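Three months of leaving my coins alone

I said in June that I would stop trading for a while and write about how it went. I have had a few emails asking whether I gave up on the blog as well, so I'd better get on with it.

For anyone new, I hold a small amount of crypto. It started at £600, put in over one winter in lumps of whatever was left at the end of the month. Most of it is Bitcoin, some is Ethereum, and there was a third part that I used for what I called trading. I looked at charts on my phone, decided a line had been crossed, and bought or sold something. I did this on the bus, in bed and once at my cousin's wedding, between the soup and the speeches.

In spring I went back through the records and worked out what that third part had done. I had begun it with £200. After fees it was worth less than if I had bought Ethereum on the first day and left it. The gap was not dramatic. What bothered me more was how many trades there were, and how few I could remember a reason for. In the notes column I had written things like "looks strong" and "feels done". One only said "Damo", after the small token I had bought twice and sold twice, at a loss both times.

So I set some rules. No buying or selling for three months. Prices once a week, in the evening, on the laptop. No price app on the phone. I kept the wallet app because I need it for checking that things are where I left them, but I turned off every alert it had.

The first fortnight was harder than I expected. I kept picking up the phone and finding nothing on it to look at. I checked the weather a lot. Dumisani Matlala, who I used to work with at Plendley and who got me into all this, sent me charts for the first few days, then got bored when I didn't answer with anything useful. He still trades most days and says he is ahead. He may well be. I have never seen his spreadsheet and he has never seen mine.

Then in the fourth week there was a sharp drop. I found out because someone mentioned it in the kitchen at work. By the time I opened the laptop for my weekly look, a good part of it had come back. If I had been watching I would have sold somewhere near the bottom, because that is what I did the last two times, and I have the rows to prove it. I don't think this makes leaving things alone a clever strategy. If the price had carried on falling, I would have been sitting there losing money with my alerts switched off. It happened to go the other way.

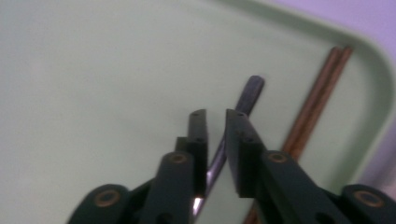 The green tray, corner end.

The useful part of the three months was the paperwork, which I had been putting off for as long as I have held anything. I had accounts on more exchanges than I needed. One of them I had opened only because it gave you a small bonus for joining, and I had then forgotten the password. Getting back in took 9 days and a photograph of me holding my passport. There was enough in there to buy lunch. I moved it out and closed the account.

I also put every transaction into one sheet. Each exchange exports its history in a different way. One gives the date the American way round, which I only noticed when a purchase turned up before I had opened the account. Another leaves the fee off the main line and lists it as a separate sale of a tiny amount of coin. Lesia Bilyk went through the same thing last year and told me to keep the original files untouched and work on copies. I ignored that at first and had to download two of them again.

If you are in the UK, swapping one coin for another counts as a disposal for tax, even if no pounds come out at the end. I knew this in a vague way. Seeing all my swaps in a column made it less vague. My totals are small and I don't expect to owe anything, but please check your own position with somebody qualified – I am a person with a spreadsheet.

I tried a portfolio tracker called Ornance for part of this. It was fine for the two big exchanges and hopeless for the small one, where it decided I had a negative balance of Ethereum. I wrote to support and got a polite reply telling me to add the missing entries by hand, so I went back to the sheet.

As for results, the Bitcoin and Ethereum are up a little on where they were when I stopped. The trading part, which was sitting in pounds and a stablecoin, is where it was. I paid no trading fees at all, which is a first.

I am going to carry on with some of it. The phone stays clear of price apps. I'll look once a week. I might put a fixed amount into Bitcoin each month, on payday, and I've nearly settled on how much. The trading money I haven't decided about. Part of me would like to have another go with a proper written plan, including where I would get out before I get in. Part of me remembers the notes column.

A couple of you asked for the layout of the sheet. I need to take my own figures out of it first, and fix the fee column, which still adds up wrongly when a fee is charged in a different coin. I'll put it up when that's done.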